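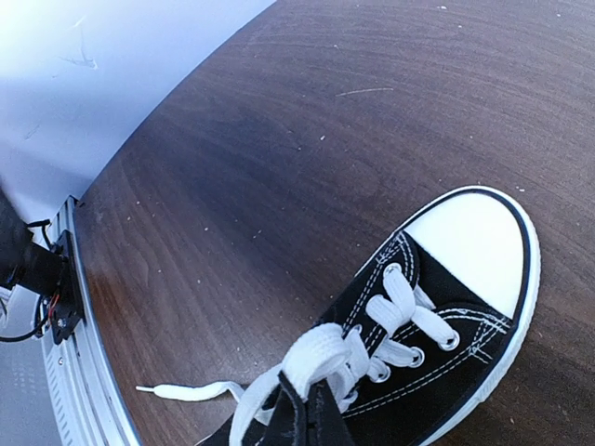 *Toe cap, front eyelets and lacing on a black canvas sneaker with white laces.*

# Veltix Lace Set

Notes, labels and measurements for canvas sneaker lacing, kept by the Hunero footwear bench. The set covers how a shoe was laced, how the lace sat on the tongue and what wear was recorded on the rubber. It doesn't cover fit, sizing or price.

## Contents

| Item | Count |
|---|---|
| Shoe records | 182 |
| Lacing entries | 600 |
| Records with rim wear logged | 89 |
| Records with replacement laces | 40 |

A shoe can have more than one lacing entry. Each time it is relaced it gets a new entry under the same shoe number.

## Files

- `shoes.csv`: one row per shoe. Upper colour, upper material, toe cap, rim colour, stripe.
- `lacing.csv`: one row per lacing entry. Pattern, lace shape, lace colour, state.
- `wear.csv`: nicks, scuffs, lifted edges and loose stitching.
- `terms.md`: word list, with the older Plaleo terms beside ours.

## Lacing fields

`row` is `L` or `R`, read with the toe pointing away from the reader. Eyelets are numbered from the toe end, so `R1` is the foremost eyelet on the right row. If an eyelet is partly covered by lace it is still numbered, and `covered` is set to `part`. If it can't be seen at all, leave it out and set `row_complete` to `no`. Don't fill in the count from the other row.

`state` takes one of these values:

- `flat`: lace lies against the tongue or upper with no fold
- `folded`: lace doubles over itself
- `loop`: lace stands up clear of the opening
- `mixed`: more than one of the above on the same shoe

`lace_shape` is `flat`, `oval` or `round`. Wide flat laces go under `flat`. Width is a separate column and is left blank unless it was measured with the lace out of the shoe.

## Wear fields

Nicks in the sole rim are logged by side and by distance from the toe. A nick is a missing or cut piece of rubber. A mark that wipes off is dirt and doesn't go in this file. The thin stripe on the rim has its own column, `stripe_break`, for places where the colour is interrupted.

Stitching on contrast-thread shoes is checked at the reinforcement patches first. Record loose thread ends only. Uneven stitch length is a factory trait and belongs in `shoes.csv` under `notes`.

## Known problems

- Early entries used the Isah numbering, which starts at the ankle. These were flipped in August, but a few free-text notes still use the old order.
- `tongue_centred` was filled in by eye and two labellers often disagreed. Treat it as weak.
- Black canvas is over-represented. Leather and suede uppers are not in the set.
- Left and right shoes of a pair have separate numbers. The `pair_id` column is blank where only one shoe was received.

## Changes

Corrections go in `fixes.csv` with the shoe number, the column and the new value. They are merged on Saturday mornings.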